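# Open day at Flirnbridge — anyone else go?

**kettlebridge** wrote:

Went to the automation open day at the Flirnbridge works on 11 Aug 2021. Entry was free but you had to book a slot. Mine was the late morning one and it ran over by half an hour.

Downstairs was what you'd expect. Conveyors, a palletiser behind a fence, a Jistton stand with a lot of leaflets. The palletiser only ran twice while I was there. The better part was upstairs, where Marach had a small room and were showing how they record hand movements for training grippers. You wear a glove with a frame over the fingers and pick up soft toys. The aim is that the recordings get used later to teach a robot hand the same job.
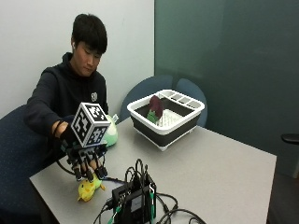 *Marach room, upstairs. Glove on, going for the yellow one.*

They let visitors ask questions the whole way through, which I liked. Parking was poor.

---

**odd_spanner** wrote:

I was in the slot after yours by the sound of it. Didn't think much of upstairs. I booked an automation day and ended up watching a man reach for a toy duck. Where was the robot?

---

**kettlebridge** wrote:

They did say at the door that it was the recording side. The arm was in the other building and you needed shoes with toecaps to go in.

---

**odd_spanner** wrote:

Not on the booking page it didn't. I'd have brought boots.

---

**fenlander7** wrote:

It was on the second email, the one with the map. Easy to miss.

I thought the glove was the most useful thing there. We pack soft goods at our place and every gripper we've tried either drops them or squashes them. Trevaskis sold us one on a trial two years back and it was fine on boxes and hopeless on anything with stuffing in it. If somebody is collecting decent data on how a hand does it, I'm interested.

What's the cube on the back of the hand for? I meant to ask and got moved along.

---

**kettlebridge** wrote:

Tracking. A camera reads the black and white patterns and works out where the hand is and which way it's turned. The frame on the fingers gives the finger positions. That's how it was explained to me anyway.

---

**millrace** wrote:

Same idea as the printed tags we stick on totes, then. Cheap and it works, as long as you keep the tags clean and in view.

My worry with the glove is the weight. Did anyone get to try it on?

---

**fenlander7** wrote:

I did, for a minute. Not heavy, but you notice it. You can't feel much through the fingertips, so you end up looking hard at what you're picking up. I asked how many recordings they wanted and the answer was 200 for each object before they'd call it a start.

---

**odd_spanner** wrote:

200 goes at a toy duck. I rest my case.

---

**millrace** wrote:

That isn't many. We did 765 test picks on one carton size before sign-off, and a carton doesn't change shape when you touch it. I'd want to see what it does with a dish rack in the way as well — reaching past things is where ours always came unstuck.

---

**kettlebridge** wrote:

There's another one in September, same site. Booking opens on the Flirnbridge page. Bring boots if you want to see the arm.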